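Support > Closed tickets > Cell 2 (sort table)

Ticket 913 - arm pauses over colander, won't commit
Opened by: Chie Amano, Perkholm bench team
Priority: normal, was high until Friday

Chie: Third time this shift. Arm goes to the green colander, gripper right over it, then sits. No fault code. Blue light on wrist stays on like all is well. I have to hit resume from the Pearce panel every time, so I'm not doing my own job, I'm babysitting. Cups ok mostly. Colander is the problem, think it's the holes.
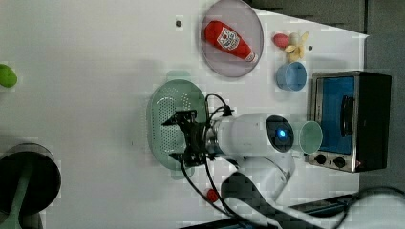

Sachiko Maruyama: Checked log. Grasp confidence drops under the limit and it waits for a person. Works as set, but the limit was set for the old trays. Clendix default is way too careful for this stuff. Lowered it one step, retry timeout now 54 sec. Pls run the normal mix, don't tidy the table for it.

Chie: Ran it. Better on cups. Colander still stalls, less often. Also who gets the alert? Used to be I'd just pick the thing up myself and move on. Now I'm not suposed to reach in while it's live, so I stand there. Night shift asks the same.

Sachiko: Fair. Alert goes to panel only right now. Will add the pager. And no, still no reaching in, stop button first, every time, even if it looks parked.

Update 2:40 pm. Swapped grasp list to rim first for anything with holes. Restarted Mistex service, reloaded, arm homed fine. Cable loop at the wrist needs watching too, don't want it dragging on parts. Adding to Monday checks.

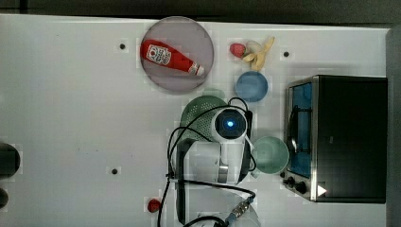
Chie: 200 cycles since the change, 2 stalls, both cleared from panel. I can live with that. Would like it written down that stall clearing counts as bench time, not idle. My sheet shows me idle half of last week and I was anything but.

Sachiko: Agree, sent to scheduling, see ticket 473. Pager on as of now, goes to whoever is signed in at the bench. Leaving the limit where it is. If colander starts again reopen this one, dont make a new one.

Status: closed, watch

Filed under: Automation / Robot cells / Grasp & pick issues
Perkholm Internal Support | Contact the help desk | Back to top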